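How do you go shopping for a robot?

Imagine your school has decided to get a robot helper. It's going to pick up things that have been left on the floor and put them away. Brilliant! But which one do you buy, and how much money do you need?

Grown-ups who buy robots start with a plan, and you can make one too.

Start with the job

Write down what the robot has to do, and be fussy about it! "Tidy up" is too vague. Does it have to lift a small bottle? A flat card? A cardboard box? Each of those needs a different sort of grab. A bottle is easy to squeeze from both sides, but a flat card is really tricky (try picking one up off a hard floor with two fingers and you'll see).

Next, think about the fingers. Robot fingers are called a gripper, and lots of grippers have just two. The soft or bumpy bits on the inside are called pads, and they help to stop things slipping. Pads wear out, a bit like the soles of your trainers, so a good plan has spare pads on the list.
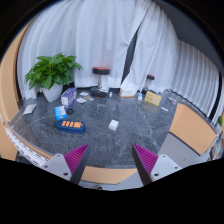

Then there's practice. Many robots learn from people, who hold a gripper in their own hand and do the job again and again while a camera watches. All that practice takes time, and time has to go in the budget as well.

What is a budget?

A budget is a list of everything you need to pay for, with the costs added up at the bottom. Let's do one for the school in a town called Hismont. They like the look of a robot arm called the Senis.

Robot arm: £2,000
Gripper, spare pads, stand, camera and training: £1,095
Total: £3,095

Wow, the arm is only part of it! If Hismont had saved up just enough for the arm, it would have arrived with no hand on the end.

Try before you buy

Some shops will lend you a robot first. The Yorath shop lets schools borrow one for 5 days, and that's a great chance to test it on real things from your list. Keep a note of what it drops!

Your turn

Pick a job at home that you'd love a robot to do. Find 22 objects it would have to pick up, and sort them into easy, tricky and very tricky. Which kind of gripper would you choose? Draw it, give it a name and write your shopping list next to it. Don't forget the spare pads!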